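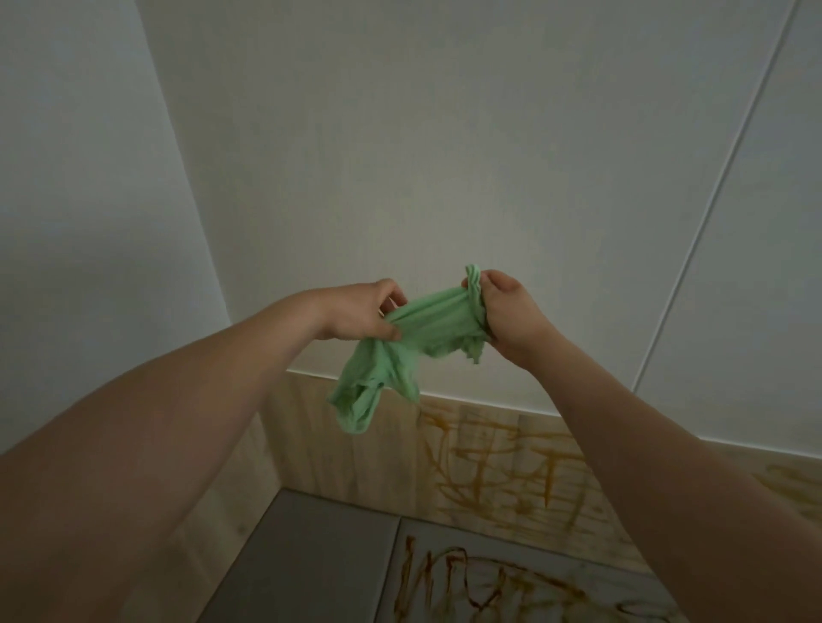

**Kirnen, 23. Oktober 2026** – Der Kleidertausch Kukside bekommt endlich eigene Räume! Im November öffnet im früheren Schreibwarenladen an der Oriagasse eine feste Tauschstube für Kinderkleidung, und wir freuen uns riesig darauf (die Schlüssel haben wir seit dieser Woche).

Bisher fand der Tausch nur zweimal im Jahr im Gemeindesaal statt. Künftig kann man an drei Nachmittagen pro Woche vorbeikommen, jeweils ab 16 Uhr. Mitgebracht werden dürfen Bodys, Hosen, Hemden, Jacken und Schlafanzüge bis Größe 140, gewaschen und ohne größere Löcher. Kleine Löcher sind kein Hindernis – hinten im Laden steht eine Nähmaschine, und wer damit umgehen kann, darf sich gern daransetzen.

»Meine Tochter ist in einem Sommer aus fast allem herausgewachsen, und im Haus nebenan suchte eine Familie genau diese Größe«, erzählt Initiatorin Thenmozhi Iyengar. »So etwas soll hier jede Woche passieren, und zwar ohne dass man vorher lange herumtelefonieren muss.«

Getauscht wird ohne Punkte und ohne Geld. Wer nichts zum Mitbringen hat, nimmt trotzdem mit, was gebraucht wird. Pro Besuch bitten wir um höchstens fünf Winterjacken und Schneeanzüge, der Platz an den Stangen ist knapp. Schuhe nehmen wir vorerst nur bis Größe 30 an.

Die Regale stammen aus der aufgelösten Buchhandlung Iyer, gestrichen haben wir sie selbst (in einem ziemlich kräftigen Gelb!). Gesucht werden noch Kleiderbügel in Kindergröße, ein Standspiegel und ein Teppich für die Spielecke.

**Kontakt für Presse und Sachspenden:** Thenmozhi Iyengar, Kleidertausch Kukside, Oriagasse, Kirnen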